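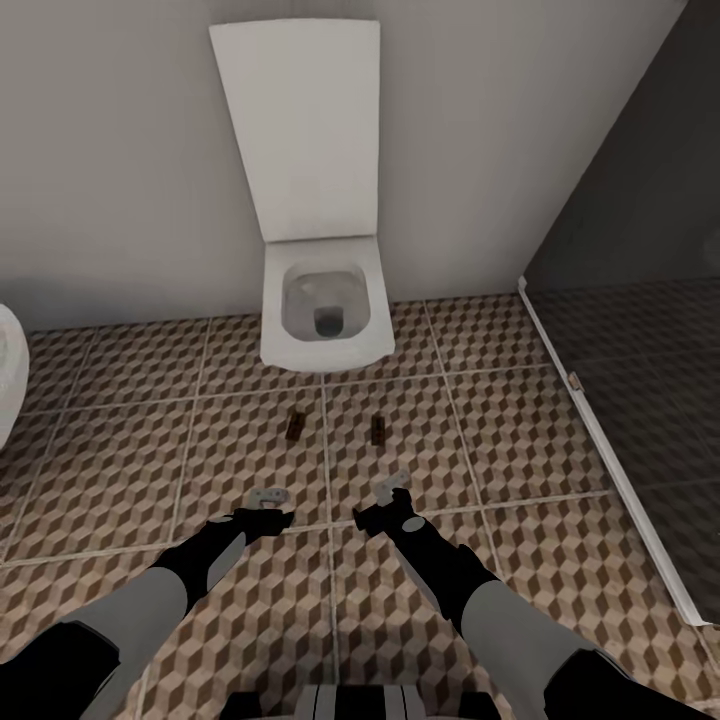

4. Water Quality and Spotting on Exterior Windows

Most of the window cleaners we spent time with in Dondbridge had already given up the bucket and squeegee for upstairs work, and had moved over to a brush on a long pole fed with purified water. The glass is left to dry by itself. When the water is clean enough there should be nothing left behind once it has gone, and when it isn't, the customer finds a scatter of small white spots and gets on the phone (we listened in on a fair number of these calls, and the cleaners were very patient).

We wanted to know how much of the spotting came from the water and how much came from everything else that goes on around a window frame. Over the spring we followed 4 crews through their normal rounds and asked them to change nothing except the filter they were using. In all, 297 windows were cleaned and looked at again the next morning by Zubaida Bangash, who did not know which filter had been on the van. Each pane was given a score from 0 for clear glass to 5 for heavy spotting across the whole surface.

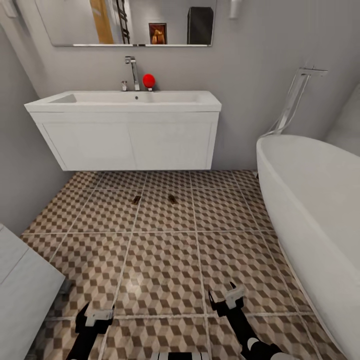 Figure 3. Rendered bathroom interior with a wall-mounted vanity, basin and single-lever faucet.

The filter mattered, though less than the crews had expected. Panes rinsed with fresh resin in the tank did score lower, but the larger difference was between windows with a vent along the top of the frame and windows without one. Dirt sits inside these vents for years, and a good rinse brings it down slowly, long after the van has driven away. One crew in Presov, where we carried out the earlier trial, had worked this out for themselves and were wiping the vents first with an old cloth — a habit we later saw on the Zurska estate as well. 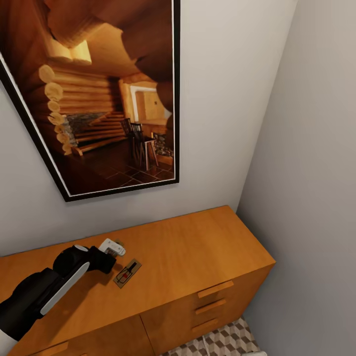
A second point has to do with the first visit to a house. Frames that had not been washed for a long while kept on shedding grime through the second visit and sometimes the third, so a low score early on tells us little about the water itself. Precious Espiritu, who handled the scheduling, suggested that we leave first visits out of the main comparison, and we have followed her advice. The scores for those windows are kept in a separate table, together with the notes the crews made on the state of each frame when they arrived.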